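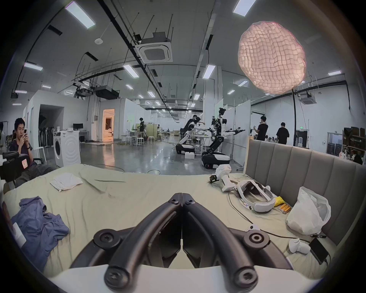
Dirkis has brought in a new maintenance routine for the hand-held grippers used at its Skorkia site. Each pair is now checked after 71 sessions, when the fingers are cleaned and the jaw travel is reset. The round screw heads at the finger joints are tightened at the same time, and any that have worn are replaced. Batteries are changed before the pair goes back to the bed station for folding work.

The procedure was drawn up with Treloar, which supplies the replacement parts. It was introduced on Monday and covers 219 units. 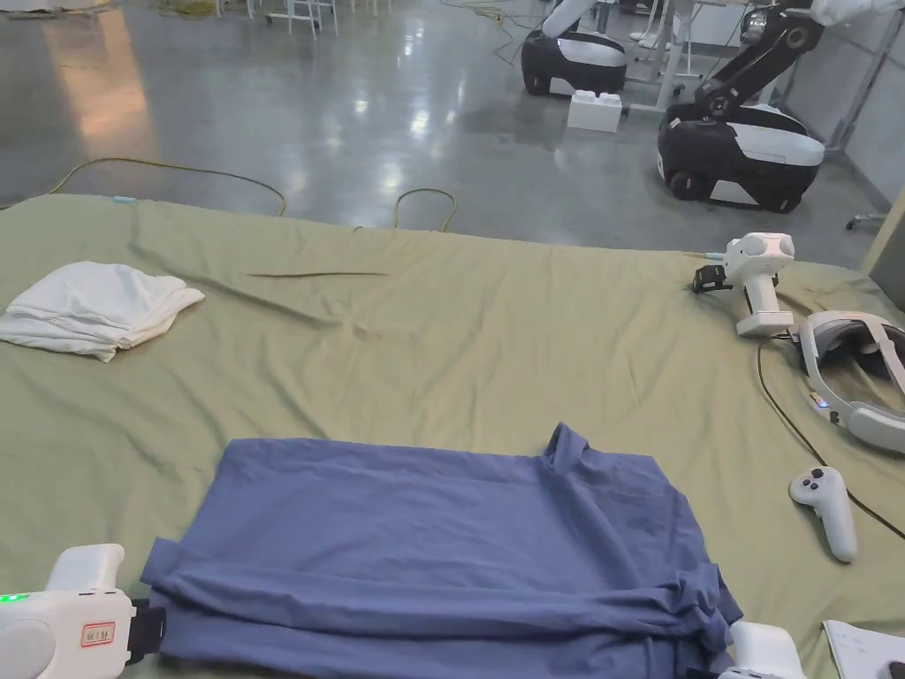 Two grippers holding a blue garment at the folding station, Skorkia.

Units that fail the check are sent to the Treloar workshop for repair.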